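Chapter 6
Your Club's First Simulated Task

When I started running an after-school robotics club, I thought simulation was the boring part you got through before the real robot came out of its box. Then our arm spent most of October waiting on a replacement motor, and twelve students had nothing to do but sit at laptops and work in a simulated room. By the time the motor showed up, half of them didn't want to stop. So this chapter comes before the one on hardware, and I'd ask you not to skip ahead (I know, I would have too).

We're going to work on one task all the way through: a window. Everyone has opened one. You walk up, put a hand on the frame, push or pull, and you're done before you've thought about it. Try writing down each thing your hand did and you'll fill a page. Which side did you go to? How far did you reach before you slowed down? When did you decide you had a good enough grip?

The club project in this chapter is called Tillura, after the made-up town my students invented for their practice rooms. You'll find the starter files in the Dokar folder that comes with the book. There are 2 rooms in there, and we'll stay in the first one until the end of the chapter. Load it, put the robot near the window, and switch to the camera mounted behind the fingers. It takes a minute to get your bearings, so give yourself that minute before you touch a key.
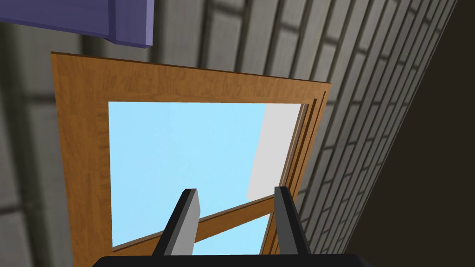 Why practice on a window when a block on a table would be easier?
A window makes you plan the direction of the push as well as the place you touch. A block will forgive you if you come at it from an odd side, but a sash is held by its frame and only moves the way the frame lets it.

Okay, back to the camera. The first thing my students complain about is that everything looks tilted. A wall you know is upright runs off at a slant, and a rectangle turns into some lopsided shape you'd never draw on purpose. The camera is fixed to the wrist, so when the wrist tips, the whole world tips with it. You're going to be tempted to fix this by switching to the room camera and leaving it there. Please don't! The room camera is great for seeing where the arm is, and pretty bad for telling you whether the fingers are lined up with anything.

What I have my club do is keep a paper log next to the laptop. Before each try, write one sentence saying what you expect to happen. After the try, write one sentence saying what did. That's the whole log. One of my groups made 215 tries at the window over a season, and their notebook is still the best teaching material I own, mostly for entries like "expected to touch the frame, hit the wall, wall is fine."

Now for your first exercise. Bring the gripper toward the window with the fingers open and stop before you touch anything. Stop sooner than feels right. New drivers nearly always go in too fast, and in simulation there's no crunching noise to make you regret it, so the bad habit sticks.
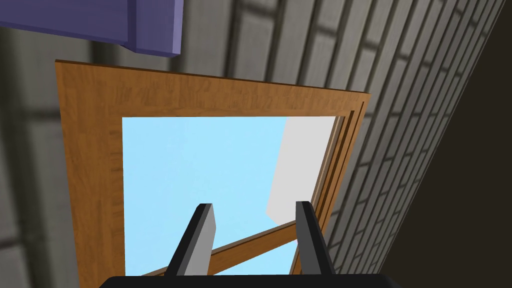

Once you've stopped, take your hands off the controls and talk it over with your partner. One of you says which way the next move should go, and the other one has to agree or argue before anybody presses anything. I set a timer for 90 seconds on this. It feels silly the first time – a whole minute and a half for one small nudge – but the arguments are where the learning happens. My students have had fierce ones over whether "left" means the robot's left or the room's left. (We settled on the robot's left. Pick one and write it at the top of the log.)

After the talk, make one move. Just one, and a small one. Then stop again and look at all three views: wrist camera, room camera, and the joint readout at the side of the screen. If they seem to disagree, trust the joint readout for position and the wrist camera for alignment, and go find out why the third one surprised you.

You'll need a rule for when a try is over. Ours is 115 moves or a hard bump, whichever comes first. Groups in the Valia track, which is the competition version of this project, can set a lower limit once they've finished Section 6.3.

A word on sharing the driving. Swap after every try, even when one person is clearly better at it. Especially then, I'd say. The stronger driver learns a lot from having to put into words what their fingers have been doing on the keys, and the other one gets the practice.

Before you go on to Section 6.1, you should have at least five tries in your log and a labeled sketch of the window as the wrist camera shows it, slanted lines and all. Keep the sketch handy. We'll be drawing the push direction on it next.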